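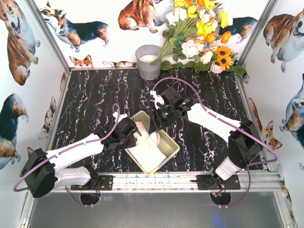 Both arms at the green basket, with the corgi walls up.

Frequently asked questions about recording for Clerkside

Clerkside is the two-arm tabletop dataset we collect at Skarau. These are the questions that reach our inbox most often, including the one about the dogs.

Why the dogs?

The wallpaper is one of several wall coverings we rotate through. If every example is recorded in front of the same plain wall, the policy learns the wall, and then sulks when you move it to another room. Corgis are busy, high contrast and full of ears. The black tabletop with the white veins is there for the same purpose. We also like corgis.

And the flowers? And the bucket?

Clutter. They are artificial flowers, so they need no watering and have outlasted two office plants. The operator is told to leave them alone. If an arm brushes a sunflower on its way past, keep the episode and tick "contact, background" on the form.

What counts as one episode?

One attempt at one instruction, from both arms at rest to both arms at rest. Most run under 40 seconds. Anything that reaches 41 is closed by the recorder, which has no sense of drama and will stop you with the cloth in midair.

How many episodes should I record in a session?

20, then a break. You may feel fine at 20. Your episodes at 30 will say otherwise.

The cloth came out of the basket crooked. Do I delete it?

No. Mark it "partial" and go on. We delete episodes for dropped video, missing joint data, or a hand in view. Ugly is fine. An operator who fumbles the cloth and picks it up again has given us something we can't get by asking for it.

Should the basket always be in the same spot?

Please, no. Turn it, tilt it, slide it toward one arm or the other. Change it between episodes and never during one. The same goes for how the cloth lies inside. We once received a whole batch in which the basket had not moved at all, and the resulting policy was superb at that one spot.

Can the grippers touch each other?

They can work close together, and for the basket tasks they have to. Light contact is okay. If you hear a click, stop and look at the fingertips before the next episode.

What about the purple cables?

Leave the loops slack. Do not tidy them, tape them or tuck them in. Someone always wants to, and then the wrist runs out of cable halfway through a reach.

How do I write the instruction text?

The way you would say it to a person across the table. "Take the towel out of the basket" is good. "Execute bimanual textile extraction" was a real submission and has been retired with honors. We ask for 6 wordings per task.

Can I use my own tabletop?

Yes, if it is flat and doesn't throw glare into the camera. Send us a test episode first.

Where do the files go?

Into Leite, our upload tool. Mirotier checks them overnight and returns a list of complaints by 7 a.m. Its favorite is "timestamp mismatch," and the cure is to restart the recorder and upload again.

Can I get the wallpaper?

We are down to our last roll. Please stop asking.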